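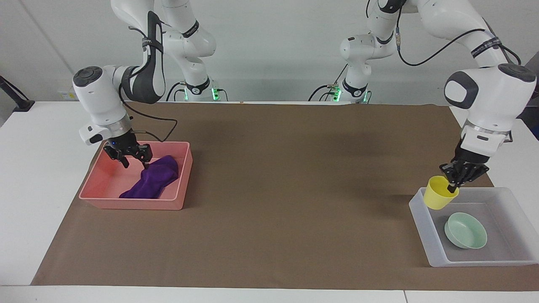 Zwei Arme, zwei Wannen: links das Tuch, rechts der gelbe Becher.

Suche nach: Suchbegriff eingeben … Suchen

So, Greifer-Update! Ich hatte ja im letzten Beitrag versprochen, dass ich die neuen Finger endlich mal richtig rannehme, und im Oktober war dann auch Zeit dafür. Wer nur wissen will, ob sich der Umbau lohnt: beim Geschirr ja, beim Stoff bin ich noch am Grübeln.

Zur Auswahl standen die Finger von Alska (kurz, ziemlich steif, mit aufgeklebtem Gummi) und die von Vandix, die länger sind und vorne etwas nachgeben. Die Vandix-Finger kosten 359 Euro das Paar, die anderen 298. Für Leute wie mich, die sich jeden Euro fürs Hobby zweimal überlegen müssen, ist das schon eine Ansage. Montiert sind beide schnell, vier Schrauben, fertig – wenn man nicht wie ich erst mal den falschen Inbus erwischt und den Schraubenkopf halb rund dreht.

Becher finde ich immer noch den dankbarsten Test. Man packt den Rand zwischen die Finger, hebt an und merkt sofort, ob die Kraft passt. Der gelbe ist aus Plastik und verzeiht viel, aber wenn man zu fest zudrückt, wird er oval und springt beim Loslassen weg (einmal bis unter die Heizung!). Mit den Alska-Fingern musste ich die Kraft auf 30 Prozent runterdrehen, dann ging es. Mit Vandix war die Einstellung fast egal. Die mintgrüne Schüssel ist schwieriger, weil sie so flach und rund ist, da will man den Rand wirklich von oben treffen und nicht schräg.

Und dann das lila Tuch. Ach, das Tuch. Josefien Goossens hatte mir geschrieben, ich solle Stoff immer an der höchsten Falte nehmen und dabei ganz langsam zumachen. Guter Tipp, klappt auch meistens. Nur rutscht der Stoff bei den langen Fingern gern seitlich raus, und die kurzen stoßen unten auf den Wannenboden, bevor sie genug Stoff haben. Ich habe dann die Höhe um ein paar Millimeter korrigiert, wieder probiert, wieder korrigiert, und zack war es halb elf abends.

Gesteuert habe ich alles über Trindade. Die Oberfläche ist hässlich wie eh und je, aber beide Arme laufen sauber nebeneinander her, und die Aufzeichnung hat in der ganzen Zeit nicht gezickt. Vorher hatte ich Skondum drauf, da blieb mir der linke Arm ständig beim Einlesen hängen. Vichien Suksawat schwört trotzdem weiter darauf, wir werden uns da nicht mehr einig.

Braunes Papier als Unterlage kann ich übrigens sehr empfehlen! Spiegelt kaum, und wenn es zu knittrig wird, kommt eben ein neues Stück drauf.

Als Nächstes will ich dünne Gummikappen für die Vandix-Finger gießen und das Tuch damit noch mal versuchen. Falls jemand von euch schon mit Silikon herumgepanscht hat, schreibt mir bitte, welche Härte ihr genommen habt.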